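纺织品检验基础 讲义第四讲
织物折皱回复性与悬垂性

课程代码 267
主讲:Nerys Gwynne
修订日期:2021年2月8日

4.1 本讲范围

本讲讨论织物在弯曲、折叠和自重作用下的变形,以及变形消除后的回复。前三讲已处理拉伸、撕破和顶破,这些性能由强力机给出,结果以力值表示。折皱与悬垂不同,受力小,变形大,读数受时间、温湿度和操作手法影响明显。学习本讲前应复习第二讲中关于标准大气和调湿的内容。

本讲不涉及起毛起球和尺寸稳定性,后者见第六讲。

4.2 弯曲变形的基本概念

织物弯曲时,外侧纱线伸长,内侧纱线受压。由于纱线由大量纤维组成,纤维间可以相对滑移,织物的实际抗弯刚度远小于把它看作同厚度实心薄片时的计算值。滑移受纤维间摩擦约束,因此弯矩与曲率的关系不是单值的:加载曲线与卸载曲线之间存在滞后圈。

弯曲刚度记为B,滞后矩记为2HB。B反映织物抵抗弯曲的能力,2HB反映弯曲过程中的能量损失。B大而2HB小的织物挺括且回弹好;B小而2HB大的织物柔软,但折痕不易消失。两个量应分别报告,不宜合并成单一指数。

弯曲长度c由斜面法测得。试样条沿水平平台缓慢推出,前端因自重下垂,当前端触及斜面检测线时记录伸出长度L。采用41.5°斜面时,取c等于L的一半。单位宽度弯曲刚度按下式计算:

B = m · g · c³

式中m为单位面积质量,g为重力加速度,c为弯曲长度。因c以三次方进入公式,伸出长度的读数误差会被放大约三倍。

4.3 折皱的形成

折皱是织物在折叠压力下产生、压力去除后未能完全回复的弯曲变形。总变形分为三部分:

急弹性变形,压力去除后立即回复;
缓弹性变形,随时间逐渐回复;
塑性变形,在规定观察时间内不回复。

纤维素纤维的无定形区中,分子链间以氢键相连。受力时氢键断裂,链段移动后在新位置重新形成氢键,变形由此固定。水分子能够进入无定形区,降低链间作用,所以棉和粘胶织物在湿态下更易起皱。涤纶吸湿率低,初始模量较高,急弹性回复所占比例大。羊毛的回复性在干态下良好,高湿条件下下降。

组织结构的影响次于纤维,但不可忽略。平纹交织点多,纱线滑移困难,折皱回复角一般低于同纱支的斜纹和缎纹。针织物以线圈为单元,线圈可转移和变形,压力下的折痕通常较浅。

4.4 折皱回复角的测定

试样裁成带小翼的凸形或矩形,经向和纬向分别取样,取样位置距布边不小于150 mm,各试样不得含有相同的经纱或纬纱。试样上不得有原有折痕。正面和反面应分别编号,对折方向记入原始记录。

步骤如下。

(1) 试样在标准大气中调湿至平衡。
(2) 沿折叠线对折,用镊子或夹具操作,手指不得接触测试区。
(3) 加压,保持规定时间。
(4) 卸去压力,将试样移至回复角测量装置,自由翼保持下垂。
(5) 在规定时刻读取急弹性回复角和缓弹性回复角。
(6) 分别计算经向、纬向平均值,再求两者之和。

本课程实验使用Vorkari型回复角仪,放置在Rosser楼实验室。加压装置每次使用前检查零位。

4.5 成衣状态下的折皱

标准试样只有一条折线,成衣上的折皱则是多方向的。腰头、缝份、包边和装饰条的刚度与大身不同,同一件衣物提起或拉开时,各部位的曲率分布并不一致。评价成衣外观时,一般采用目测对比法,由观察者在固定光源下将试样与立体标样对照评级。

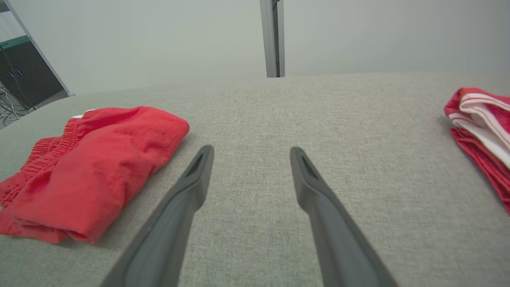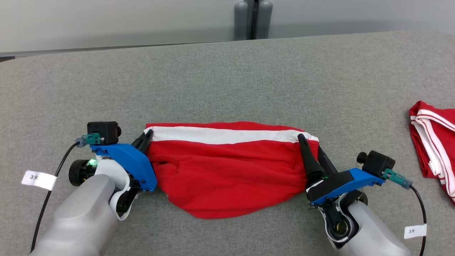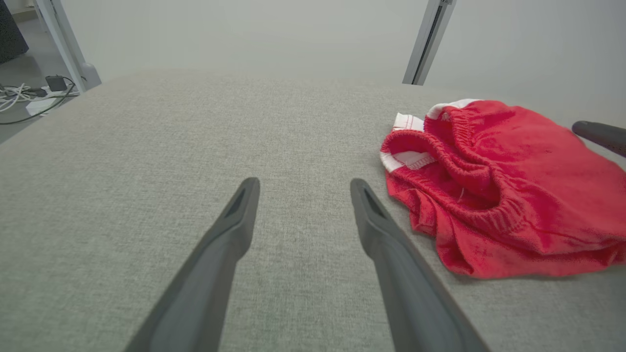

目测评级的主要误差来自观察者。每件试样至少由三名观察者独立评定,观察者之间不得交换意见,评级以半级为最小间隔。观察者视线高度、与评级板的距离和光源角度均须固定。深色织物上的折痕对比度低,评级有偏高的倾向;带光泽的织物相反。

评级前的悬挂时间应统一。缓弹性回复在最初数分钟内进行得最快,其后趋缓,因此不同悬挂时间得到的级数不能直接比较。

4.6 悬垂性

悬垂性指织物在自重作用下形成曲面的性能。测试时将圆形试样置于同心的小圆盘上,边缘自由下垂,由平行光自上方投影,得到波纹状的投影图形。悬垂系数定义为:

F = (As − Ad) / (AD − Ad) × 100%

式中As为试样投影面积,Ad为夹持盘面积,AD为试样原面积。F越小,织物越柔软,悬垂程度越大。

悬垂系数只反映下垂程度,不反映形态。两块织物的F值相同,波纹数可能不同。完整的报告应同时给出波纹数、波峰最大半径和波谷最小半径。波纹的形成具有随机性,同一试样重复放置时波纹数可相差一个,故需正反面各测三次。

弯曲刚度与悬垂系数之间存在正相关,但单凭弯曲刚度预测悬垂系数的偏差较大,原因在于悬垂曲面为双曲率,剪切变形也参与其中。剪切刚度G和剪切滞后矩2HG应作为补充参数。

4.7 计算示例

某机织物单位面积质量为200 g/m²,测得经向平均弯曲长度为20 mm。

换算:m = 0.200 kg/m²,c = 0.020 m,g取9.81 m/s²。

B = 0.200 × 9.81 × (0.020)³ = 1.57 × 10⁻⁵ N·m

以μN·m表示为15.7。若纬向弯曲长度已知,按同法求出纬向刚度,再取两者几何平均值作为总弯曲刚度。常见错误是将弯曲长度代为伸出长度,此时结果偏大至八倍。

4.8 原始记录要求

原始记录至少包含:试样编号,取样位置,调湿起止时间,大气条件,仪器编号,单次读数,剔除值及剔除依据。读数不得事后修约,修约只在最终结果中进行。更正采用划线法,原数据应可辨认,更正处签名。

12月发放的旧版记录表缺少正反面一栏,不再使用。新版表格在Rendgate资料室领取。

4.9 作业

1. 说明棉织物经树脂整理后折皱回复角提高而撕破强力下降的原因。
2. 按4.7的数据,若弯曲长度测量值偏高5%,求弯曲刚度的相对误差。
3. 推导F在试样完全不下垂时的取值,并说明实际织物不可能达到F = 0的理由。
4. 比较平纹与缎纹织物的2HB,纱支和密度视为相同。

阅读材料:Otis《织物力学导论》第2章。下一讲内容为透气性与透湿性。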